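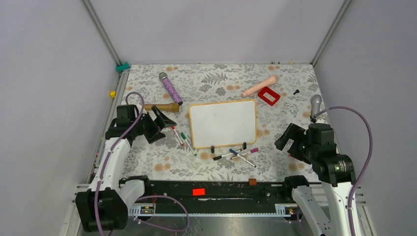 Two wands, one with purple glitter and one with a wooden handle, on a floral tablecloth.

Estville council sends bus contract back for review

9/18/24

The Estville City Council voted Tuesday night to send a proposed bus contract back to city staff after members questioned how the operator would handle service on the east side of town.

The contract would have kept Khondokar Transit in charge of the city's fixed bus routes when its current agreement runs out. Under the plan, Route 19, between downtown and the Skomenetti neighborhood, would lose its evening trips. The last bus out of downtown would leave at 6:40 p.m. on weekdays. Weekend service would stay as it is.

City staff had recommended approval. In a report to the council, the transportation office said evening ridership on the route has been low for two years and that drivers are needed on busier lines. The report said 349 riders used the evening trips in July, the most recent month for which numbers were available.

Several council members said the July count was a poor guide. Classes at the Ravon campus were out for most of the month, and the route was on detour during sewer work on Mill Road. They asked for figures from a month when school is in session.

The council also wanted more detail on what Khondokar Transit would owe the city for missed trips. The draft sets a penalty of $3000 for each week in which the company fails to meet its on-time target. The present contract charges by the trip, and staff could not say Tuesday which method would have cost the company more over the past year.

A representative for the company told the council the weekly penalty would be easier for both sides to track. The company would be willing to discuss a different amount, the representative said, but it could not restore the evening trips at the price now in the contract.

Most of the public comment came from Skomenetti residents. One woman who works at a grocery store downtown said her shift ends at 8 p.m. and she does not drive. A man who has ridden the route since it opened asked the council to look at smaller buses at night. Two speakers supported the change and said the money would do more good on the Ravon line, where riders are often left standing during the morning rush.

The vote to return the contract to staff was unanimous. Members asked for a new report that includes ridership from September, a comparison of the two penalty methods and a cost estimate for running a single late trip each weeknight.

The current agreement expires in 18 weeks. The city attorney said it can be extended month to month if a new one is not ready by then, as long as the company agrees.

Buses will run on their regular schedules in the meantime. Written comments on the contract can be dropped off at the clerk's office in City Hall during business hours.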